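Werkstattfaden 1/14
Ich schreibe heute etwas länger über das Thema, das uns den Herbst gekostet hat: Druckdaten für die Broschüre von Comberg. Deutsch ist nicht meine Muttersprache, bitte habt Geduld mit meinen Sätzen.

2/14
Comberg verkauft Gartenmöbel und hatte bis jetzt nur eine Webseite, die wir gestaltet haben. Im Oktober kam die Anfrage, ob wir aus denselben Inhalten auch ein gedrucktes Heft machen. Ich habe sofort ja gesagt. Das war etwas schnell.

3/14
Der erste Fehler war meiner. Ich habe die Bilder von der Webseite genommen, weil sie schon freigestellt und korrigiert waren. Am Bildschirm sahen sie im Layout ganz ordentlich aus. Für den Druck war die Auflösung viel zu klein, und die Druckerei Pearce hat die Datei am selben Tag zurückgeschickt. 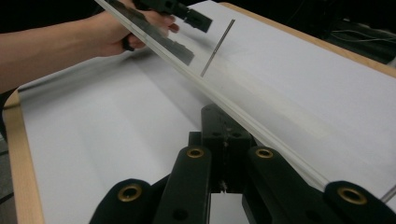
4/14
FARBEN
Das Grün von Comberg ist auf der Webseite ein sehr helles, fast leuchtendes Grün. Im Vierfarbdruck gibt es diesen Ton nicht. Ich wusste das theoretisch, aber ich hatte es dem Kunden nicht gesagt, und dann ist es eine unangenehme Überraschung, wenn der Andruck auf dem Tisch liegt.

5/14
Wir hatten 2 Möglichkeiten: eine Sonderfarbe bezahlen oder das Grün für den Druck neu bestimmen. Comberg wollte die Sonderfarbe nicht bezahlen, was ich verstehe. Also haben wir ein etwas dunkleres Grün gewählt und es auch in das Handbuch für die Marke eingetragen, mit eigenem Namen, damit es später nicht mit dem Webton verwechselt wird.

6/14
Jemand hat mich gefragt, ob man nicht einfach die Webfarbe an das Papier anpassen kann. Kann man. Ich finde aber, dass die Webseite dadurch müde aussieht. Die Schaltflächen brauchen das helle Grün, besonders auf dem Telefon.

7/14
Zum Papier. Ich hatte ein gestrichenes Papier empfohlen, der Kunde wollte unbedingt Naturpapier. Auf Naturpapier werden die dunklen Stellen in den Fotos schnell zu schwer. Ich habe die Tiefen geöffnet und das richtige Farbprofil von Pearce verlangt, statt das Profil zu benutzen, das in meinem Programm voreingestellt war. Das hätte ich am ersten Tag machen sollen. 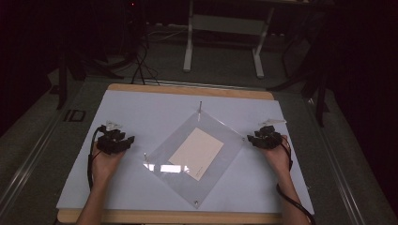

Beim zweiten Andruck waren die Holztöne der Möbel dann endlich so, wie sie im Garten aussehen. Nur die Seite mit den Kissen war noch zu rot, und diese Seite haben wir einzeln korrigiert.

8/14
SCHRIFT
Die Hausschrift von Comberg war nur für das Web lizenziert. Für ein Druckwerk braucht man bei diesem Anbieter eine andere Lizenz. Das steht in den Bedingungen, aber ziemlich weit unten. Bitte lest das, bevor ihr mit dem Satz anfangt. Ich hatte schon 6 Doppelseiten fertig.

9/14
Außerdem ist die Schriftgröße ein Thema für sich. Am Bildschirm setze ich den Fließtext gerne groß. Dieselbe Größe sieht auf dem Papier aus wie ein Kinderbuch. Ich drucke jetzt jede Probeseite in Originalgröße aus und lese sie im Stehen, so wie ein Kunde im Laden sie lesen würde.

10/14
Noch etwas über Verweise. Auf der Webseite steht überall »hier klicken« oder »mehr dazu«. Im Heft muss man diese Stellen einzeln finden und umschreiben. Ich habe zwei übersehen, meine Kollegin hat sie beim Korrekturlesen gefunden. Suchen und Ersetzen hilft nur, wenn der Satz immer gleich formuliert ist.

11/14
AUFLAGE
Gedruckt wurden am Ende 1015 Hefte. Bestellt waren weniger, aber bei Pearce ist eine kleine Überlieferung üblich und steht so im Angebot. Wer das nicht kennt, erschrickt vielleicht über die Rechnung. Ich habe es diesmal dem Kunden vorher geschrieben, mit der genauen Stelle im Angebot.

12/14
Was ich jetzt anders mache: Vor dem ersten Entwurf schicke ich dem Kunden ein Blatt mit Fragen. Wofür sind die Bilder lizenziert? Gibt es sie in groß? Wer gibt die Farbe frei, und auf welchem Papier? Bei Ikarwood, unserem nächsten Auftrag, haben wir das Blatt zum ersten Mal verwendet. Die Antworten kamen nicht vollständig, aber es fehlte viel weniger als früher.
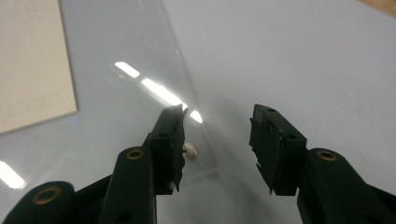
Nurgate Gestaltung
Inhaberin, Web und Druck
12.13.24

13/14
Einige von euch haben nach dem Fragenblatt gefragt. Ich kann es gerne teilen, es ist eine einfache Textdatei ohne Gestaltung. Es fehlt darin noch der Teil über die Bindung, weil das Heft von Comberg nur geheftet war. Bei Ikarwood wird es ein Buch mit Rücken, dann muss ich auch über den Bund nachdenken und darüber, wie viel vom Bild in der Mitte verschwindet.

14/14
Und eine Frage an alle, die Web und Druck aus einer Hand machen: Pflegt ihr die Texte an einer Stelle und exportiert sie für das Heft, oder kopiert ihr von Hand? Wir haben kopiert. Nach der letzten Preisänderung musste ich jede Tabelle zweimal anfassen, und beim Klapptisch stand im Heft noch bis kurz vor der Freigabe der alte Preis.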